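5.3 Arbeitsfläche der Zelle Skastex vorbereiten

Dieser Abschnitt richtet sich an eingewiesenes Bedienpersonal. Die Arbeiten sind vor jeder Messreihe und nach jedem Wechsel der Tischplatte durchzuführen.

VORSICHT
Quetschgefahr durch anlaufenden Roboterarm. Vor dem Betreten des Arbeitsbereichs Betriebsart „Einrichten“ wählen und den Schlüssel abziehen.

1. Arm in die Parkposition fahren.
2. Tischplatte mit einem fusselfreien Tuch trocken abwischen.
3. Deckenbeleuchtung einschalten und 21 Minuten warten.
4. Übungsteile nach Belegungsplan auflegen. Kabel ohne Knoten auslegen, Klappbehälter vollständig öffnen. 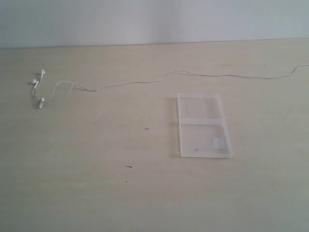

Die Erkennungssoftware Idbridge benötigt nach dem Auflegen eine neue Referenzaufnahme. Helle Teile auf hellem Grund stellen dabei erhöhte Anforderungen an die Belichtung. Das dünne weiße Kabel der Ohrhörer hebt sich vor allem durch seinen schwachen Schatten von der Tischplatte ab, beim offenen, durchsichtigen Kunststoffbehälter sind die hellen Kanten maßgebend. Kleine dunkle Punkte auf der Platte, wie sie links neben dem Behälter zu erkennen sind, können als Objekt gemeldet werden und sind vor der Aufnahme zu entfernen.

5. Im Menü „Referenz“ die Belichtungszeit auf 2000 µs einstellen.
6. Aufnahme auslösen und Konturanzeige prüfen.
7. Bei unterbrochener Kabelkontur die Belichtungszeit in Schritten von 200 µs verringern und Schritt 6 wiederholen.
8. Referenz speichern.

HINWEIS
Die Referenz verliert ihre Gültigkeit, sobald ein Teil verschoben wird. Bleibt die Kontur nach Schritt 7 unvollständig, ist der Service Pritport, Sheila Dunmore, zu verständigen.

Stand: 7. Januar 2019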